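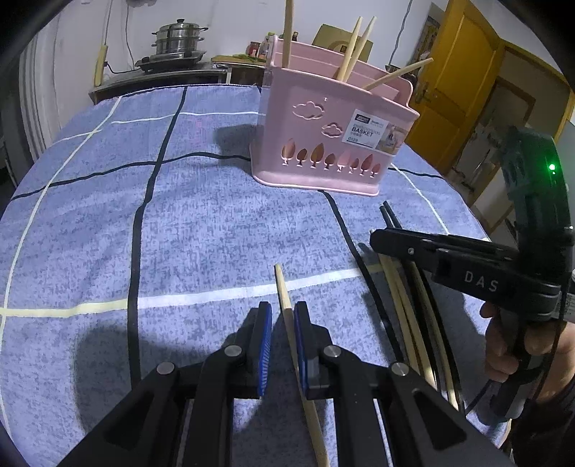 The open day at the Orar bamboo and wood workshop started at ten, and I came early because the parking place is small. My friend Juniper Iwasaki had told me about it already in January, but then the visits were closed. We were a group of mostly retired people and two families. Before the tour I wanted to understand how something so simple as a light wooden chopstick, narrow at one end and thicker at the other, can need a whole building with machines and people.

Print this page | E-mail this article

Our guide was Lucinda Lindgren, who has worked in the cutting hall for many years. She showed us first the yard, where the boards rest under a roof until they are dry enough. Inside it smelled very nice – a little like fresh bread, I thought, but my husband said it was more like a pencil. The old saw from Baptiste was not running. The newer one was, and we had to wear ear protection, so I missed part of the explanation about the angle of the blade.

The sorting room I liked most. Two women sat by the window and rolled the sticks over a glass plate to find the bent ones. One batch has 700 pairs, and the bent ones go to the heating. I was allowed to try and I was very slow.

After this we had soup in the canteen, and the shop was open. I bought a spoon and a small bottle of oil for the wood. The prices were fair, but they took only cash on that day.

From Kesine station it is some 35 minutes on foot, with one steep part near the church. The next open day is not yet announced.

Filed under: Days Out, Crafts and Workshops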